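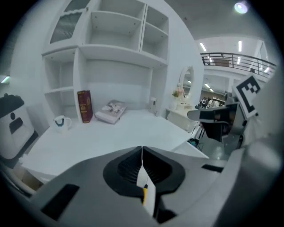

10 Nov 2022
By Yareli Cuautle

Drasero desk and wall unit, white

Colterix sells the Drasero as "a complete study wall", and I would take that with a pinch of salt. It is a desk with a tall shelving unit rising behind it, all in white, and you pay £2,884 for the pair before delivery. Add delivery and fitting and you will be past 3,000. The brochure prints the first figure large and leaves the rest to a footnote.

We agreed to list it after Perla Ayala, who does our buying, had spent an afternoon with one. I went the next day, mostly to argue with her.

The desktop first. It is glossy, and I don't much like glossy desktops. The catalogue calls the finish "easy living", a phrase that could mean anything. Gloss wipes down quickly with a damp cloth, I'll grant that. It also throws light back at you if you sit facing a window, and in my experience it shows every fine scratch once the low winter sun gets at it. Ask for the sample square and drag a mug across it yourself before you order. They will post you one, though you may have to ask twice.

The top is 156 cm wide and 69 cm deep. Those are the maker's numbers and I checked them with a tape. The depth is decent. You can stand a few books and a lamp along the back and still have room in front for a keyboard and your elbows. What the leaflet doesn't mention is that the curve at the front corner eats into the surface, so if you work with large sheets of paper, cut one to size and try it in the showroom.

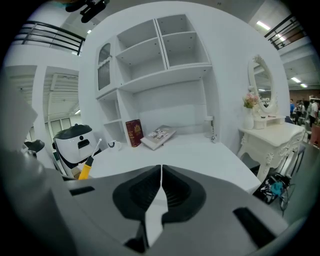
Drasero desk and shelving in white, with ribbed glass cabinet door. Books, cup and lamp not included.

The shelving is the better half. The open cubbies are plain and useful, with two big ones side by side in the upper section and more lower down near the desk. The big ones each have a shelf across the middle. Colterix claims they will take "a full library". They won't. They will take a fair number of ordinary books and a box file or two, and Colterix could not give me a weight limit per shelf when I rang – I was promised an email and am still waiting. Until it comes, I would keep the heavy stuff low.

Then there is the narrow cabinet with the arched top and the ribbed, frosted glass. People fall for this door. Perla did. It is pretty, and the ribbing blurs whatever you put behind it, so it will hide a muddle better than clear glass would. But it is a narrow cupboard, and you should think about what you really want to keep in there. It suits cups, ink, chargers and so on. A printer is out of the question. Ribbed glass also collects dust in the grooves, and a flat cloth skates over the top of it. Use an old soft toothbrush.

Fitting is where I have most doubts. The unit is meant to be built into a partition or fixed to a sound wall, and the instructions treat this as a morning's work for two people. I have read them twice and I would not try it. Old walls are rarely straight, and a tall white unit against a wall that leans will show you exactly how far it leans. Colterix uses a firm called Contreras for installation in most areas. Their price covers one visit. If they have to come back because your wall was not ready, you pay again, so get the skirting off beforehand and have any sockets moved.

The cheaper choice is the Vumon, which is a similar width but comes as a separate desk and bookcase. It has no glass door and the shelves are thinner. On the other hand, you can take it with you when you move, and I can't say that for the Drasero.

Would I buy it? For a room I meant to keep for years, perhaps, and for the shelves more than the desk. Perla would have it tomorrow.

Delivery is to the ground floor only. Stairs are quoted separately. The white is the only finish we stock, and the desk can't be ordered without the wall unit.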